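Notes for week 2: laying out a page before you write on it

Okay, so last time we got as far as ruling pencils and I ran out of time, as usual. Picking up from there.

Before anybody touches ink I want you thinking about margins. Most beginners start lettering at the top left and hope for the best, and then the last word of the line gets squashed up like people in an elevator. I did this for years! My teacher, Jeptoo Kombo, used to fold my sheets in half and hand them back without a word.

So, margins first. Leave the bottom one bigger than the top. If they're equal the text looks like it's sliding off the page (try it both ways, it's a real effect). For our Gilchrist paper, the sheet is 200 mm wide, and I want 20 mm clear on each side. Then mark your baselines down both edges and join them up lightly. Lightly! If you can feel the groove with your fingernail you pressed too hard.

Line spacing depends on the letter. Tall skinny letters need more air between the lines, round fat ones can sit closer. When in doubt, write out three lines on scrap and squint at them. You're looking for an even gray, with no dark clumps and no rivers of white running down through the words.

A word about grids. You don't have to draw every box. A couple of lines crossing where you need them will organize a big area surprisingly well, and your eye fills in the rest. For posters I sometimes skip pencil completely and use low-tack tape for the main divisions, then peel it and shift it until the proportions feel right.

For next time, read the Nornley handout up to the part on capitals and bring one page, ruled but not lettered. Rezaul Akanda has the spare rulers if yours has gone missing again.

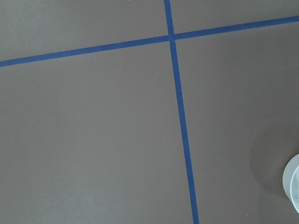 And please rule the page at home, not in the hallway five minutes before class. I can tell, the lines always wobble in the same place.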